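Review: Dastora paired hand-held grippers, second revision

Fabrice Charpentier, 11 December 2021

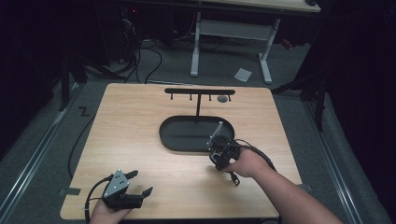

Build and handling

The Dastora set is two hand-held grippers, left and right, each on its own cable. You work them directly at the bench to record demonstrations for a two-armed robot. My main test piece was a black hanging rack with four short pegs on a T-shaped post, standing in an oval tray.

Grip comfort is acceptable for short sessions. The trigger has a long travel with a clear stop at the end, and finger closure was repeatable across both units. After over 2 hours my right wrist was sore - the balance point sits too far forward of the palm.

Cabling

This is the weak part of the design. The right-hand cable comes back over the hand and along the forearm, and it tugs when you reach to the far side of a table. Strain relief is adequate. A longer lead would help, as would a clip at the elbow. I priced the Hirkitlow wireless version in March and it cost nearly double.

Recording and software

I logged 1,448 demonstrations. Dropped recordings were rare and all came from the left unit, which settled down after a firmware update. The Davo export tool is plain but quick. Calibration takes 3 minutes if the fingers are closed fully first; the manual leaves this out.

Small parts

Slim pegs and thin edges are handled well. Flat discs lying on a tabletop are harder, and the fingertips need a thinner profile. Setiawan sells replacement tips for $99 a pair. They fit without modification, though the screws supplied are soft.

Verdict

Recommended for fixed benches. Wait for the next revision if your operators move around much.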